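Cables, cords and baskets
Gallery by Ilir Đorđević

Welcome to my small gallery about cables. I know that it is not a beautiful subject like mountains or birds, but every home has this drawer, and every office has this box, and I have become interested in how people keep them.

I began in August, when my friend Seidu Ametepe moved to a smaller apartment and asked me to take his box of old cables. The box was so full that the lid did not close. There were chargers for phones he does not have anymore, a long antenna cable, and a power cord from a Korix radio that his mother bought before the year 2000. He wanted to throw everything away. I said no, please give it to me first, I will look.

The sorting took me two evenings. I did not have a good system the first evening. I tried to sort by length, and this was a mistake, because you cannot know the length before you have untangled the cable. The second evening I sorted by color and it went much faster. Black ones went to one side and white ones to the other. Everything else I put on a chair and decided later.

A few things I have learned, in case you want to do the same:

Begin with a cable that has a free end on top. Follow it with your fingers and do not pull. When you pull, the knot gets smaller and harder.

Baskets are better than bags. In a bag the cables disappear, and after one month you don't remember what is inside. With an open basket you see it every day and you feel a little ashamed, so you finish the work. I like the baskets with holes, they are light and they are easy to wash. Beston sells them in several colors, and I have also seen cheap ones at the Vidmar store near the bus station.

Keep the thin white cords away from the thick black ones. The thin ones go around everything.

Paper tape is good for labels. I bought a roll of 100 labels from Rokell and they fell off after one week, so I went back to paper tape and a pencil.

Seidu now has only a shoe box with the cables that he uses. He visited me last month and took back the radio cord. I was glad that I had kept it.

Please click on a picture to make it bigger. If you want to use one for your school or your newsletter, you can do it without asking, only write my name under it.

Sorting into two baskets

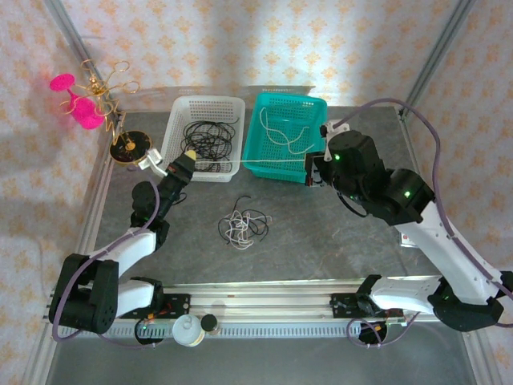
Black cables in the white basket, a few white cords in the teal one. The small pile on the gray table has both colors.

I like the wallpaper with the small flowers here, it makes the whole thing look more like a home. The thin cord in front of the teal basket is the type I wrote about before, the type that goes around everything.

Comments are open until the end of the month. I would be happy to hear how you keep your cables, and also if you know a good place that accepts old chargers. The one on my street has closed.

Back to all galleries
Next gallery: Door handles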